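Net code and the Tilisden Winter Cup

8 December 2019

I wrote in April that our amateur league would move its playoffs off the publisher's matchmaking and on to a server we run ourselves. The move is finished, the first full weekend of matches has been played on it, and several people have asked for the details. Most of what follows is about tick rate, ping limits and the rules we had to change. If you only want the results, Celledbridge beat Seixas in the final, three maps to two.

The game is Willden, which for those who haven't played it is a five-a-side arena shooter with a small and stubborn player base. The Tilisden Winter Cup has 17 teams this year. That is an awkward number for a bracket, so the two lowest seeds played each other for the last place and the remaining 16 went into a normal double elimination.

Matchmaking servers for Willden update 30 times a second. The dedicated server build lets you set 60, and the setting works, but a few things in the game are tied to the update rate when they shouldn't be. The best known is the grapple. At 30 updates the rope shortens in steps large enough that you can skip over a low wall on the east side of Quarry. At 60 the steps are half the size and you hit the wall. Three teams had built their whole opening on Quarry around that jump, and they found out in practice week.

We had two options. One was to run at 30 and keep the jump. The other was to run at 60 and accept that Quarry would play differently from the version people queue for every night. I put it to the captains and the vote went to 60 by a wide margin, mostly on the strength of how shots register. Mirjam Michiels, who captains Celledbridge, had recorded the same duel at both rates with a fixed delay on each client, and at 30 a player stepping back behind cover was still being hit well after they had left the doorway on their own screen. At 60 it happened less. It did still happen.

The next item was ping. Our old rule said that either side could refuse a server if any player was above 100 ms. It caused more arguments than any other line in the rulebook, because it rewarded teams for complaining. The new rule takes the median of each team over a two-minute warm-up and compares the two. If the gap is over 53 ms, the disadvantaged team picks the first map. There is no right of refusal. The number looks odd and it is odd. It came from last season's match logs, where it was the widest gap at which the slower team had still won its share of maps, and I saw no reason to round it.

Logs were the other reason for leaving matchmaking. The public servers give you a scoreboard and nothing else. Our own server writes a line for every hit, every pick-up and every grapple, with the server time and both players' positions. A five-map series gives a file that opens slowly in a spreadsheet and quickly in anything else. Jeferson Trindade wrote a parser for it in an evening, then spent the next two weeks finding out that the time field resets to zero whenever a map is paused. If you want to use his tool, take the current version. The first one will tell you that Seixas scored before the round began.

A few things from the parsed logs, for those who like this sort of detail. Most rounds in the Cup were decided by who held the upper platform at the one-minute mark, on every map except Foundry. The heavy rifle was picked up less often than in April and won more duels when it was. Grapple use went down on Quarry, as you would expect, and up on Foundry, where the smoother rope makes it possible to change direction twice in one swing. I had not seen anyone do that on purpose until the semi-final. 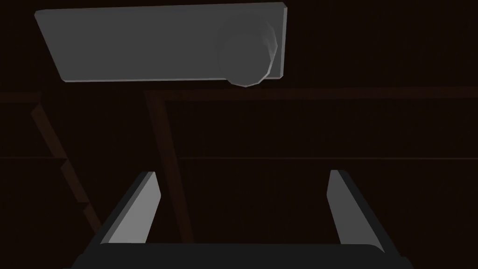 Pauses are where the new setup did worst. A team is allowed two technical pauses per series, and the server command for pausing freezes the clock but not projectiles in flight. In the second map of the final a rocket fired just before the pause landed during it, and a Seixas player came back from the freeze with 17 health. We played on. The rulebook said nothing about it, and the referee was right to leave the state of the round alone. For the spring season a pause will take effect at the end of the current round unless a player has dropped out altogether, in which case the round is replayed from the start.

Spectator delay also needs another look. We ran the broadcast 90 seconds behind, which is plenty to stop ghosting and far too long for the casters, who were reading chat messages from players already in the next round. I would like to try 45. The captains may want to keep it where it is, and it is their call.

On cost: the machine was rented for the month at a flat price, and the entry fees covered it. The prize pot of 400 was paid out in full, split between the top three teams. The broadcast had just over 2,000 views in total if you include the replays, the bulk of them for the final.

The config file is in the usual place in the forum thread. Two lines in it are commented out with a warning. Leave them that way unless you have a spare machine, as turning on the lag compensation override with the rate set to 60 makes the server stop accepting connections after the third map change — I have reported it, and the reply was that the setting isn't supported.

Sign-ups for spring will open once the captains have agreed the map pool. Quarry is staying in. Foundry is under discussion, and anyone with a view on the double swing should post it in the thread before the vote.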